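Slime Molds: Frequently Asked Questions
Tandlow Woods Natural History Group
Last updated 11 May 2026

Is a slime mold a fungus?
No. Slime molds were grouped with the fungi for a long time, mainly because they turn up in the same places and make spores. They belong with the amoebas and their relatives. Fungi digest food outside their bodies and soak up the result. A slime mold surrounds bacteria, yeasts and bits of fungus and takes them in whole.

What is the yellow stuff on my mulch?
Most likely Fuligo septica, usually called dog vomit slime mold. It shows up in warm, wet weather, often overnight, as a bright yellow foamy patch. Within a few days it dries to a tan or gray crust and then breaks down into dark powder. The powder is spores.

Will it hurt my plants?
It doesn't feed on living plants. A large patch can shade a small seedling for a day or two, and you can lift it off with a trowel if that bothers you. We don't suggest spraying anything. Fungicides aren't made for slime molds, and hosing a dry patch spreads the spores.

Is it dangerous to pets or children?
Slime molds are not known to be poisonous to touch. People with asthma or mold allergies may react to the spores, so leave dry patches alone or dampen them before you move them. If a pet eats some and seems unwell, call your vet.

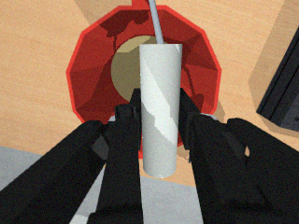

What is a plasmodium?
It is the feeding stage of the larger slime molds, the ones you can see without a lens. A plasmodium is a single cell with a great many nuclei, and it can spread over an area bigger than a dinner plate. Under a hand lens you can sometimes make out the contents flowing one way along a vein, slowing, and then flowing back.

Can they really move?
Yes, slowly. A hungry plasmodium of Physarum polycephalum can cover an inch or more in an hour in good conditions. Most are slower than that. If you want to see movement in the field, mark the leading edge with a twig and come back after lunch.

Where should I look around Tandlow?
Start with rotting logs that have lost most of their bark, especially on the shaded side of the Mulcahy Trail. Leaf litter is good for the smaller species. The beech stand below the Bestbridge parking lot usually does well in August after a few days of rain. Please roll logs back the way you found them.

Why can't I find the one I saw yesterday?
It has probably moved under the bark or started to form fruiting bodies. The fruiting stage can look nothing like the feeding stage - pink beads, brown feathery tufts, small iridescent balls on stalks.
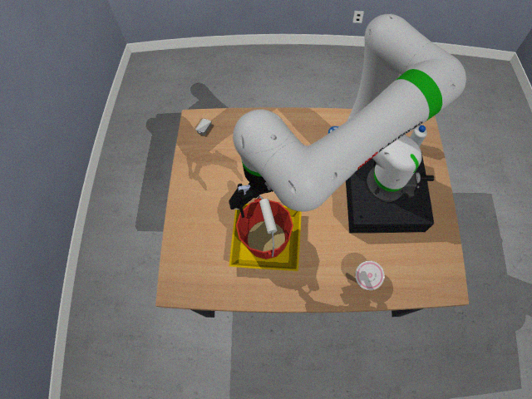

Can I keep one at home?
Physarum polycephalum is the usual choice. Line a shallow dish with damp paper towel, set the slime mold in the middle and add a plain rolled oat or two. Keep the dish dark and at room temperature. Replace the oats when they turn fuzzy. If you have to stop for a while, let the plasmodium dry slowly on filter paper. It hardens into a resting form called a sclerotium, which can be revived later with water.

Does it need special equipment?
No. A clean dish with a loose lid is enough. A 10x hand lens helps.
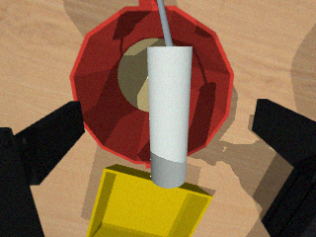
Wooden tabletop and red bowl, from overhead.

How many species are there?
Around the world, close to a thousand plasmodial species have been described. Our own list for the woods is much shorter. The group's record book has 1,908 entries, many of them repeat finds of the same few common species.

How do I send in a record?
Give the date, the location, what it was growing on and a clear photo with something for scale. Oisín Dunne checks the records, and Jarlath Mac Mathúna looks after the dried specimens. Small specimens should be glued to card inside a matchbox - please don't send them in plastic bags, where they go moldy.

Do I need permission to collect?
For the Mulcahy Trail, yes. Ask at the trail office before you go. Photographs don't need a permit.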